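私たちについて

こんにちは、Cesance(セザンス)です。ロボットアームに「机の上のものをつかんで、言われた場所に置く」という地味なことを覚えさせて、小さな工場や惣菜屋さんの厨房に納めている会社です。会社案内のページなので本当はかっこいい沿革でも並べるべきなんでしょうけど、うちの場合、会社のかたちが決まったのは一度大きくやらかしたときなので、その話から書かせてください。ちょっと長いです。お茶でもいれてきてください。

私はLærke Bach(レルケ・バック)といいます。デンマークの出身で、日本に来てからは名刺を渡すたびに「なんとお読みすれば」と聞かれます。レルケでいいです。創業したときは3人でした。借りていたのは元・畳屋さんの作業場で、冬は足元からしんしんと冷えました。暖房とアームを同時に動かすとブレーカーが落ちるので、どちらを取るかで毎朝もめていました(だいたいアームが勝ちました。寒かった!)。

最初に作った制御ソフトは「Irkari(イルカリ)」という名前です。意味はありません。夜中に口に出してみて響きがよかった、それだけです。カメラで机の上を見て、つかむ対象を見つけて、指を開いて上から降りて、つまんで持ち上げる。文章にすると一行なんですが、この一行に私たちは何年もかけています。

さて、やらかしの話です。

11月のことでした。最初のお客さまになってくれるはずだった食品加工の会社、Omerović(オメロヴィッチ)さんの工場で、丸ごとのキャベツをかごからコンベヤーに移す試運転をしていました。社内では成功続きだったので、正直なめていました。昼の3時すぎ、Irkariがキャベツをひとつ見つけて、手先を降ろしはじめて、そのまま止まらなかったんです。指は開いたまま、キャベツの横をすり抜けて、台の天板にぐいっと押しつけられました。関節がうなるような音を出して、指が1本曲がって、天板の角が割れました。非常停止を押したのは私ではなくて、工場の方です。私は固まっていました。今思い出しても胃がきゅっとなります。

けがをした人はいませんでした。でもこれは運がよかっただけです。かごを直そうとした方が、その少し前まで台のすぐそばに手を伸ばしていたんですから。

帰りの車の中は静かでした。ラジオもつけませんでした。

原因は、次の日からログを掘って、12日かかってようやくわかりました。ひとつめは高さの勘違いです。工場の天窓から斜めに日が入って、キャベツの影が台の上に黒く落ちていた。Irkariはその影のふちを物体の一部と読んで、つかむ位置を横に、しかも台の面より低いところに置いてしまったんです。社内の作業場は北向きで、影なんてほとんど出ませんでした。出ない影では失敗のしようがありません。

ふたつめは、もっと恥ずかしい話です。力がかかりすぎたら止まる、という設定はちゃんとありました。あったんですけど、重いかごを持たせる実験をしたときに私が上限をぐっと上げて、それを戻さないまま現場に持っていったんです。誰がいつ変えたか残る仕組みもありませんでした。変えたのは私だと、私が覚えていたからわかっただけです。

Omerovićさんには、報告書を持って謝りに行きました。もう来なくていいと言われる覚悟でした。工場長さんは報告書を最後まで読んでから、「で、次はどうやって確かめるの」と聞いてきました。怒鳴られるよりずっとこたえました。答えを持っていなかったので。

そこから会社の仕事のしかたを全部変えました。

まず、現場でいきなり動かすのをやめました。どの動作も、先にシミュレーションで最低200回走らせます。失敗したら直して、数え直しです。199回目で失敗しても最初からです(これは一度本当にありまして、その晩は全員でラーメンを食べて帰りました)。使っているシミュレーション環境は自分たちで組んだもので、「Vorkeck(フォルケック)」と呼んでいます。

Vorkeckの中の机は、わざと散らかしてあります。きれいな机でうまくいくのはあの11月までに十分見たので、もういいんです。つかむものと関係のない日用品や雑貨をばらばらと置いて、光の向きも毎回変えて、影が変なところに落ちるようにします。これまでにためた机のパターンは4,000を超えました。なんでこんなものが机に、と見学の方に笑われることもよくあります。笑ってもらって大丈夫です。笑われるくらい変な机で平気なアームが、普通の机で落ち着いていられるんだと思っています。

それから、手先が台の面に近づいたときの決まりを作りました。見えている高さと、あらかじめ測っておいた台の高さが食い違ったら、降りるのをやめて人を呼びます。賢く判断させようとはしていません。呼びます。お客さまからは「よく呼ぶねえ」と言われますし、最初のころは呼びすぎて仕事になりませんでした。いまはだいぶ減りましたが、ゼロにするつもりはありません。

力の上限は、ひとりでは変えられないようにしました。変える人と確認する人は別で、私が変えるときも同じです。社長だからといって飛ばせません。むしろ前科があるので、みんな私のときは少し念入りに見ています。

曲がった指は、いまも事務所の棚に置いてあります。新しく入った人には初日に手に取ってもらって、この話を私からします。もう何回も話しているので、途中で先を言われたりします。それでもやります。

ここまで読んで、こんな失敗を会社案内に書いて大丈夫なの?と思われたかもしれません。営業を手伝ってくれている知人には、はっきり反対されました。ただ、ロボットを入れようか迷っている方がいちばん知りたいのは、うまくいかなかったときにこの会社はどうするのか、というところじゃないでしょうか。少なくとも私が買う側ならそこを聞きます。

Omerovićさんの工場では、あのあと半年かけてやり直して、いまは同じラインで毎日キャベツを運んでいます。天窓にはブラインドをつけませんか、と一度こちらから提案したんですが、明るいほうが気持ちいいからこのままでいい、とのことでした。おっしゃるとおりです。影のほうに慣れるのが私たちの仕事です。

いま力を入れているのは葉もの野菜です。レタスはキャベツよりずっとやわらかくて、強くつまめば葉が傷むし、弱ければ落ちる。丸いので指の当てどころが少しずれただけで逃げていきます。降りる位置を決めるところでまだときどき失敗していて、Vorkeckの失敗ログは毎朝コーヒーを飲みながら全員で見ています。うまくいった回より失敗した回のほうが話がはずむ、変な朝礼です。

見学は歓迎です。作業場は引っ越して、もうブレーカーは落ちません。床はまだ少し冷えるので、冬にいらっしゃる方は厚手の靴下でどうぞ。止まらない、変な音がする、他社さんのアームだけど見てほしい、といったご相談も受けています。直せるとはお約束できませんが、ログを一緒に読むところまではやります。下のコメント欄からでも構いません。気軽に声をかけてください。

レルケ

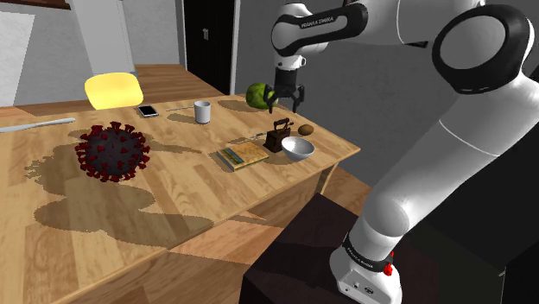

小野寺
うちの厨房でも力の上限を誰かが上げたままになっていたことがあって、読みながら冷や汗が出ました。変更はふたりで、という決まり、さっそく真似させてもらいます。ひとつ教えてほしいのですが、夜勤で人がひとりしかいない時間帯はどうされていますか。うちはそこがいちばん困っています。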